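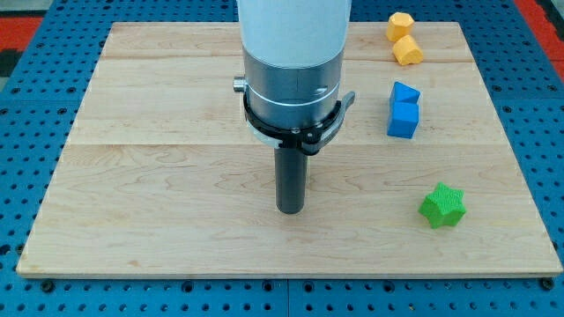
January 2015

Board is flat. Writing that down first before I forget how good it felt. Checked it corner to corner with the straightedge after supper and then again before bed like a crazy person and it's flat.

So, catching up, have not written in here since before the holidays. Work was work. Roof did its thing over the back steps again, bucket is out, will call in February when they have time for me. Anyway. The board.

It's maple, or sold to me as maple, from the offcut bin at Fraser. Three pieces, none of them the same width, which bugged me for a whole evening. Had it laid out wide in the middle, skinny ones outside, like every cutting board in every store. Looked dead. Then slid the skinny one up to the far side, medium one next, widest at the front, and left it overnight. Still liked it in the morning so that was that.

Glue up. Ugh. First go was a mess, I put the glue on and then went looking for the clamps. Why do I do this. Had to pull it all apart and wipe down with a rag and start over with my hands sticky and the phone ringing in the kitchen. Second go fine. Clamps ON THE BENCH this time. Left it 30 hours instead of overnight because I didn't trust it, and because I had the dentist.

Scraped the squeeze-out with the old putty knife. Then sanding, sanding, sanding. Sneezed all through it. The mask is too big and fogs up my glasses so I take it off and then I sneeze, and then I put it back on. Need a different mask. On the list.

But the grain! Under all that bin grime it has these little waves in it, and darker streaks, couple of swirls like when you stir milk into something. Here and there. I didn't see any of that in the store, I just picked it because it was heavy and cheap. Kept tipping it under the lamp. Seams came out straight too, you have to go looking for them with your fingernail and the bottom one you can't feel at all.

Edges next. Was going to round over the corners and chickened out. They're square and clean now and if I touch them with the router I will burn one, I know me. Maybe just break the edge by hand with fine paper so it doesn't bite. The end grain side is paler than the rest, sort of nice, will go dark with oil I guess. Everybody's does.

Oil. OK so. Went back and forth on this for way too long. Read a thread that was 3 pages of people yelling about walnut oil. Bought the Dema one, then read the can at home and it's for decks. DECKS. Took it back. Kid at the counter did not care even slightly. Came home with the Clirex, small can, says food safe on the front and again on the back, smells like nothing. Tried it on a scrap of the same stuff and it went a warm honey color that I wasn't ready for. Do I want that? I like it pale. Tan and cream like it is now. Scrap is on the windowsill and I look at it every time I do dishes. Leaning toward one thin coat and stop.

What is it even for. Started out as a bread board. Then it came out bigger than I planned and now it takes up the whole counter between the stove and the sink, so either it lives there for good or it goes on the wall or it's a tray. Measured the gap again tonight, it fits with a finger to spare on the left. Toaster would have to move. Toaster could go on top of the fridge, no, steam, or heat, somebody told me not to. Toaster problem for another day.

Feet? Rubber feet would stop it sliding but then can't flip it. Want to be able to flip it. Bread one side, onions the other. Damp dishtowel under it then, like my mother did, never slid an inch in all those years.

Spent way more than a store board costs, if you count the sandpaper and the oil and the gas to go return the wrong oil. Not counting. Have had 2,000 store bought sandwiches off paper plates in this house and would like to eat a tomato off something nice.

Things to do, quick, before I fall asleep on this page:

break edges by hand, NOT router
wipe down, damp cloth, let the grain come up, sand again light
decide on oil, quit looking at the scrap
find home for toaster
new mask, smaller
call about the roof, I mean it

Also the Evovton order came, wrong size hinges, so the cupboard door stays off another 2 weeks. Kind of used to it. You can see all the mugs. Put the hinges back in their box and the box by the front door where I will walk past it every day until it's too late to return them, if I'm being truthful.

Snow starting. Soup for supper, the lentil one, too salty, put a potato in it and it was still too salty but now with a potato. Ate it anyway standing up at the counter with the tape measure in my other hand.

Had a thought while I was eating, could do a second one from what's left at Fraser, smaller, for my sister's birthday. She'd use it. She'd also put it in the dishwasher. Hmm. Maybe a nice towel for her instead.

Shoulders sore from the sanding, the right one worse. Took a long hot shower and there was still dust in my ears after, how. Dust on the radio too, dust on the cat's dish, she gave me a look. Will vacum tomorrow. Left the lamp on out there, have to get back up and turn it off. Cold floor. Going.

OK lamp off. Ran my hand over it once more in the dark. There's one spot near the top seam that wants a bit more paper. Tomorow.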